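3.2 Theme inheritance on managed desktops

1/13/18
By the Durrani desktop group

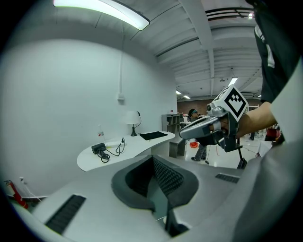

Figure 3. Wall, curved desk and table lamp under the ceiling lights.

We now turn to the part of the study we enjoyed most: what happens to a user's chosen colors and wallpaper when a central policy also has something to say about them. Earlier work on managed desktops mostly treats the policy as a switch. Either it applies or it doesn't. Our logs tell a much richer story, and we think anyone who has ever wondered why a panel stays gray after a theme change will find it worth the read.

The test group was made up of 213 machines running the Gosano desktop, all joined to one Erkov policy server. Each machine received the same three settings at login: a wallpaper file, a panel color and a lock on the wallpaper dialog. Users were free to change everything else - fonts, icons, window borders, the color of the tab bar in the browser. We then recorded every write to the settings store from login to logout.

Over the test period, which began in September, the store logged 759 writes to a locked key. That number surprised us! The dialog was grayed out on every machine, so we had expected close to none. When we traced the writes back, most came from programs other than the settings panel. Image viewers were the largest source, through the "use as background" entry in their right-click menus, and the browser came next. Neither program asks whether the key is locked. Each simply writes the new value, and the desktop redraws with it until the policy is read again.

The order of reads turns out to matter a great deal. Gosano loads the user's theme first, then the policy, then a small cache that holds the last colors drawn. If the cache is older than the policy, the panel is drawn twice and the user sees a flash. If the cache is newer, the old panel color wins and stays in place for the whole session. We were able to reproduce both cases every time by changing nothing except the time stamp on the cache file, and it was a real pleasure to see such a messy set of complaints come down to one field.

We also measured how long the desktop took to settle after login. With the cache removed, the last redraw came 700 milliseconds after the first, and we saw no stale colors at all. That delay is easy to notice on a bright wallpaper and hard to notice on a dark one, so sites that care about the flash may want to pick their default image with this in mind.

A fix at the store level looks very promising. We patched the Fitetti settings library so that a write to a locked key returns an error and leaves the old value alone. Image viewers handled the error well and showed a short message. The browser ignored it, but its tab bar went on matching the panel, as it takes that color straight from the theme. Section 4 describes the patch in full and lists the programs we tested it with.

Contact: Durrani desktop group | Copyright 2018 | Back to top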